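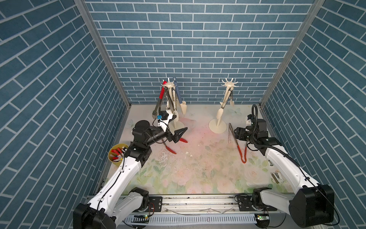 Home Recipes Kitchen Garden Letters About

Kitchen > Odds and Ends > Where the Spoons Live

I have been thinking about utensil drawers for most of the spring, which my sister says is a sign that I need to get out more, and she may be right. But if you have ever stood over a pot of noodles with one hand on the handle and the other rattling through a drawer for something, anything, with a grip on it, then you will know why a person might spend a few evenings on the matter. Our drawer held everything we had collected since we moved to Lukcombe, and it had reached the point where it would only open partway before the ladle stood up and jammed it. I'm now a convert to the upright stand, the sort with a round base and a post and a crown of hooks at the top, like the two cream ones up there by the back wall. The left one has the idea just right, I think: a blue-handled spatula, black-handled tongs and something with a red handle, all hanging where you can tell them apart by color before you've even reached out. I can't tell you how much I love that (well, I can, and I'm about to).

For years I was a crock person. My mother kept her spoons in a crock, and her mother did too, and I carried on without giving it a thought. The trouble with a crock is that everything goes in handle down and comes out in a tangle, and all you see from the stove is a bouquet of heads leaning on one another. You go in for the slotted spoon and bring the whisk along with it, and the whisk brings the potato masher, and then you're wiping soup off the toaster. Crumbs settle in the bottom as well. I tipped ours out in December when we were getting ready for company, and I won't go into what was down there, except to say there was a birthday candle and a good deal of rice.

It was Man-lok Tsai who got me started on hooks. We were over at his place for dinner and I noticed he never once looked away from the pan. His hand just went up and came back with the right thing! He has had the same stand for years, an Ikeda, and he hangs the things he uses every day on the side facing the stove and leaves the back for the gravy ladle and so on. I went home and emptied the drawer onto the table that same night, and my husband came in for a glass of water and went straight back out again.

So, the sorting. I put back only what I had used since the holidays, and that cut it down by more than I'd like to admit. We had 3 can openers. We had a melon baller, and neither of us cares for melon. I kept the wide spatula, the soup ladle, a slotted spoon, the wooden spoon with the scorched edge (my favorite, and it has no hole, so it leans in a jar by itself, poor thing) and two pairs of tongs.

I should say a word for tongs, which I don't think get their due. I like silicone tips for anything going into a nonstick pan, and red ones are easy to spot in a sink full of suds. Mine are from Anavano and they have a ring at the end that slips right over a hook. My old metal pair is still better for corn and for getting a baked potato out of the oven, so it stays too. If you're buying new, close them and check that they hang flat, or they'll swing out and catch your sleeve every time you walk past.

The pens had to move as well. I'm afraid I've always kept a cup of markers in the kitchen, for labeling the freezer tubs and for the grocery list, and it used to sit right beside the crock, so that more than once I've gone to stir the oatmeal with a highlighter. It has gone over by the phone now, and the masking tape with it.

We've had the stand out for a few weeks. It does need a wipe now and then, being so near the stove, and the hooks are a little close together for my big ladle, which bumps its neighbor. I may put a second one on the other side for the baking things. The drawer, meanwhile, has dish towels in it, folded, and it opens all the way to the back.

Next time I'll tell you about the spice shelf, if I get that far. I've taken everything out and found two jars of cloves so far, and one of them has my old address on the lid.

Print this page
E-mail this to a friend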